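Equipment spend and plans to the end of May

Prepared by Yanling Zou for Maricica Coman, Nenuditz programme

Spending to date
We have bought 135 used desktop towers from Broltow, all for the rebuild cell. The two arms are paid for in full. Gripper fingers came in under budget and the difference has gone towards printed fixtures, which we now make ourselves.

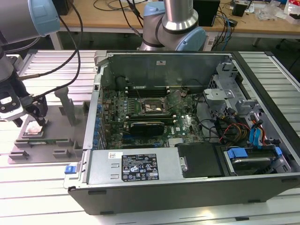

The quote from Van Wijk for spare fingers is £219 a pair, with a lead time of 7 weeks. Grusero can deliver sooner at £222 but wants a minimum order. We would like to stay with Van Wijk and order two pairs now — waiting until a set wears out would stop the cell.

Memory and processor handling take up most of the bench time at present. Drives and power supplies are not in this phase and have no budget line.
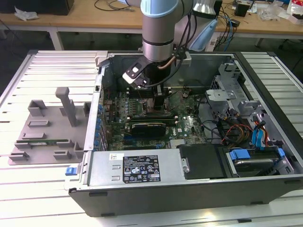 Requests for the next period
1. Approval for the two pairs of fingers.
2. Permission to move the unspent travel money to fixture material.
3. A decision on a second workbench, as the supplier will not hold the price past May.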